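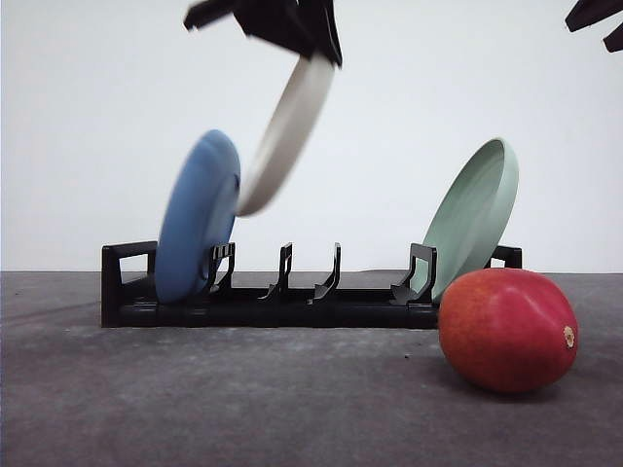
Clostley council votes Mon 5 August on whether to start using a consent agenda, and I would like someone to explain to me what problem it fixes. Under the plan, items the clerk considers routine get bundled together and passed in one vote with no discussion. The staff memo says these are matters that are "already settled." Some are, I'm sure. In a dish rack you can tell at a glance: the blue plate is sitting in the leftmost slot and the cream one is still up in the air. The memo gives us no such help. It never says what makes an item routine, only that the clerk will decide, and that the bundle will be posted with the rest of the agenda.

The numbers on offer are thin. According to the memo, a consent agenda would save 15 minutes a meeting. That figure comes from Dervishi, the firm the town hired to look at how meetings are run, and it is based on 11 meetings. Which ones? I asked and was told the list is an appendix. The appendix isn't posted.

Council Member Menaka Weerakoon, who brought the plan forward, told me that long meetings keep people from running for office. She may be right about that. But the July meeting ran 90 minutes before the parking item even came up, and hardly any of that time went to routine business. Most of it was spent on one presentation and the questions that followed.

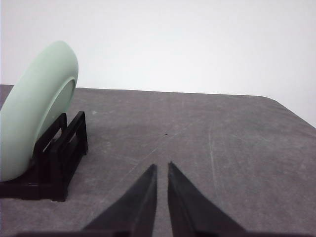 Pulling an item back out of the bundle is supposed to be the safeguard. Any council member can ask to have something taken off the list and discussed by itself. Residents can't. They would have to talk a council member into it first, after reading a packet that often goes up late on a Friday. And the title of an item shows you only so much. With the green plate standing in its black rack, the bottom of the rim is out of sight behind the plastic, and a line like "renewal of services, Losside" works the same way. Last year's Losside renewal had a rate increase on its fourth page.

Conceição Peixoto went to the June work session to ask for one small change: let residents request a removal in writing if 5 of them sign. She was thanked for her input. The draft came back with no change to that section and no note saying why.

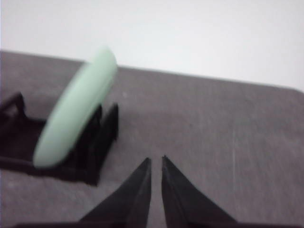 Pale green and black, with a gray tabletop and a white wall.

Supporters keep pointing to Lornidlow, where the council has had a consent agenda for years. Fine, but Lornidlow also publishes a one-paragraph summary of every bundled item and puts a dollar figure next to each contract. Our draft borrows the fast vote and leaves the summaries out. When I asked why, I was told they would be "a burden on staff."

I could live with a consent agenda that had a spending cap, plain summaries and a way in for residents. The one on the table has none of them. Public comment comes before the vote, so if you plan to speak, get there for the start and sign the sheet by the door.
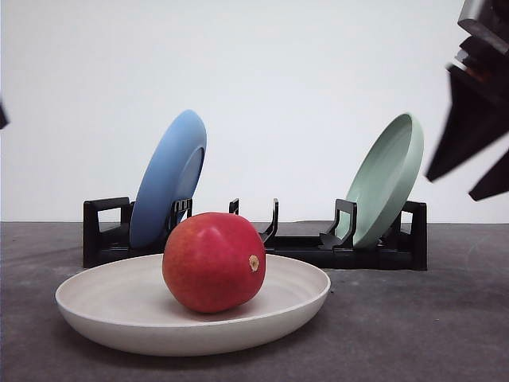
Red mango on a white plate.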